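About Prunodside

Prunodside is a small company that sorts, packs and stores household and office things for people who would like someone else to do it. We started with 2 people and a rented room in Tustov. We now have a larger space on the same street, and most of the work still happens on top of a table.

What we do

Customers bring us the contents of drawers, shelves and desks. We sort them into groups, put each group in a basket, bin or tray, and send everything back with a list. Some people want a single drawer done before a move. Others send us a whole office. The smallest job on our books was one pencil drawer, and the largest filled 151 containers.

We keep the containers simple. Plastic is easy to wipe down, and open tops mean you can look in without taking anything apart. Slotted sides are good for things that need air. Taller bins with a handle cutout are used for bulky items, and low trays are for the small stuff that otherwise ends up at the bottom of a bag.

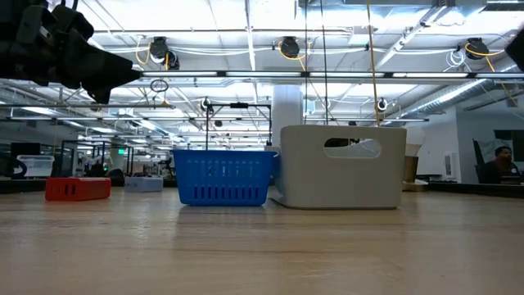

Blue slotted basket and gray bin on the table in our Tustov workroom.

How a job goes

Every job begins with the Du sheet, a one-page form named after the street where we had our first room. You write down what you are sending, what you want kept together, and anything you want left alone. We don't throw things away. If we find something that looks like trash, it goes in a separate bag and comes back to you with the rest.

Small items are sorted first. They go into a tray, close together, and larger items get a basket of their own. Anything we can't place stays out on the table until the end of the job -- there is usually something -- and then we call you.

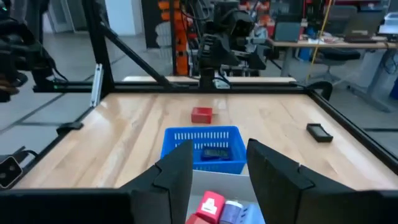 Small items in a white tray, with the blue basket behind it.

Most jobs are back with the customer within 3 working days. Office jobs take longer, and we give you a return date when we see the load.

Sitia storage

Sitia is our storage service. There are 19 shelf bays in the back, rented by the month. Containers are stored under the number on your sheet, and you can ask for one back without emptying the bay. A new round of bays opens in July.

Visiting

Drop-off is at the side door. Please call ahead if you are bringing more than a carload.

Page last updated June 15, 2025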